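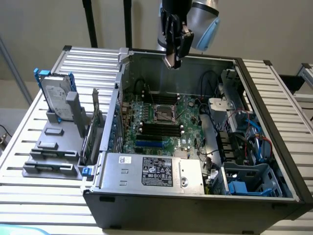

Sadia Mohmand's group at Jernutham studies how a robot arm can learn to disassemble office computers from a small number of corrected attempts. The method, called Gevari, starts with 31 demonstrations recorded by hand. After that the arm works alone, and an operator steps in only when the measured force leaves a set band. The test units are desktop cases laid on their side with the side panel off, such as the Dell with its empty CPU socket and its two banks of black memory slots. "The socket is a useful landmark," Mohmand says. "The retention frame gives a clean edge under most lighting, and we register the rest of the board from it."

Stavros Trajkovski wrote the correction model. He says the usual approach treats every intervention as a new demonstration, and that this wastes data. "If I push the arm 2 mm to the left, the information is in the push. The ten seconds before it are mostly noise." Gevari stores the offset and the force reading at the moment of takeover, then fits a local adjustment on top of the original policy.

Over 300 trials the operator had to step in 16 times. The baseline, trained on the same demonstrations without the adjustment, needed 181 interventions. Most of the remaining failures involved cables - a SATA lead can cover a latch, and its position differs from one unit to the next.

Mohmand is cautious about the figures. All trials used one case family and one gripper. "We have not shown transfer," she says. A second series, planned for December, will use mixed units from the Bukhari recycling line. Trajkovski expects the force band to need retuning for older plastic drive cages, where a latch may crack before it releases.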